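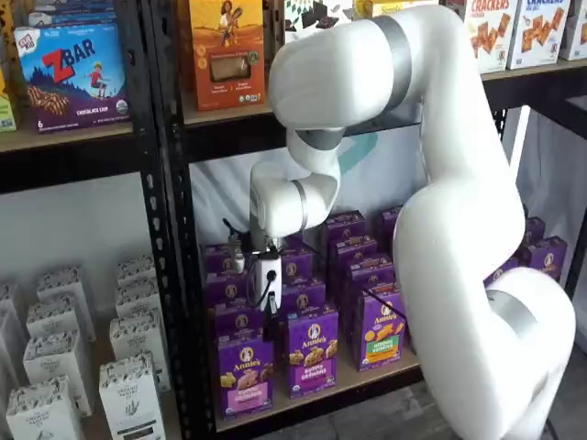
Thu 8 February

Second day on the hinge glue for the Whitfield ledgers, and I am happier than I was at lunch yesterday, when I had wheat paste up to both elbows and very little to show for it. Xiomara asked me to write down what I did this time (fair enough, my last entry was mostly arrows), so I'll try to go slowly.

Started with the Trelix paste at the thickness we always use, and it cockled the Skurnine tissue badly along the grain. Thinned the next batch and let it stand 40 minutes under a damp cloth before straining. Much kinder! It brushed out evenly, and the strips went down without that nasty little ridge at the fold. I did 22 test strips in all and pressed them between blotters with the small weights. Of those, 6 lifted at a corner when I flexed them this morning, and every one was from the end of the batch, when I was tired and the paste had begun to skin over in the dish. So — smaller dishes, and stop for tea sooner.

Xiomara Sorensen thinks the cloth on the Brumska volume should be lifted before we touch the joints at all. I went back and forth on this for most of the afternoon and I think she's right, though it means another week on the one book and I had been so looking forward to seeing it closed up. The spine lining is coming away anyway if you look at it sternly.

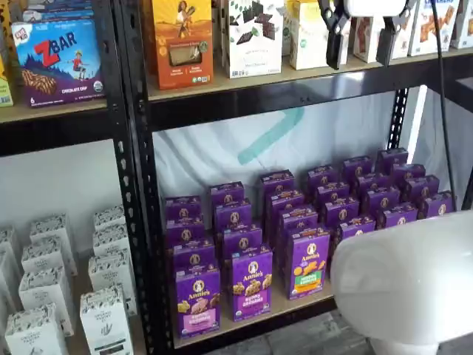

Snack shelves, with the chocolate chip Zbars on the left.

Left drying overnight: strips 15 to 22, second pressing, under the long board by the window. Please don't move the board, even if it looks as if it's in your way. I've put the strained paste in the fridge with a lid on it, and it will want another stir before anyone uses it.

Still to do: cut more tissue, narrower this time, and find the good bone folder, which was in my apron pocket on Tuesday and isn't now.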